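1/ Spent Monday writing the rules for how we score peg insertion in simulation. The task is two arms, one part each, put them together. Posting them as they stand so people can pick holes.

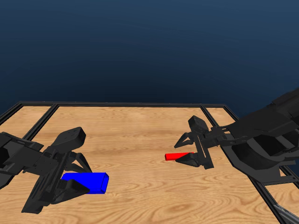

2/ Rule one is about what counts as a grasp. Being near a part earns nothing. In this episode the arm on the left has the blue block between its fingers, while the red bar is lying on the wood by the other gripper's fingertip. I'd tick one box and leave the other blank. Imogen Bramwell wanted half marks for "close" – we argued and I won.

3/ Rule two. The tip being inside the opening is logged as "entered", never as "done". Done needs depth and angle, read from the simulator state and not judged by eye.

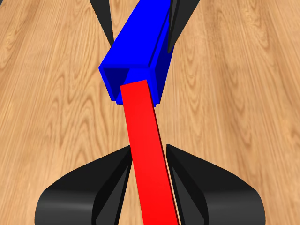
Red bar into the blue tube, leaning a bit. Logged as "entered".

4/ Rule three: 500 episodes per policy, 13 fixed start layouts, same seeds for all. If you drop an episode, write down why. Sheila Sedgwick found 9 missing from our last Londale run and no note anywhere.

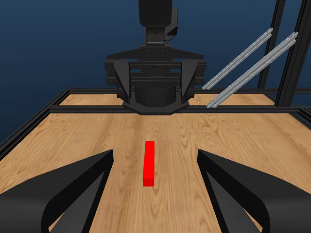
5/ Rule four covers the wrist view. Check it before you report any numbers, on every layout. Both fingertips should be in view with the part between them, as with the red bar here, and I also like to see the opposite gripper so you can tell which arm you're looking at. Save one still per layout with the results.

6/ Still open: the time limit. Dalisay uses 40 seconds, we have no limit at all. Comments welcome before Endberg freezes the draft in October.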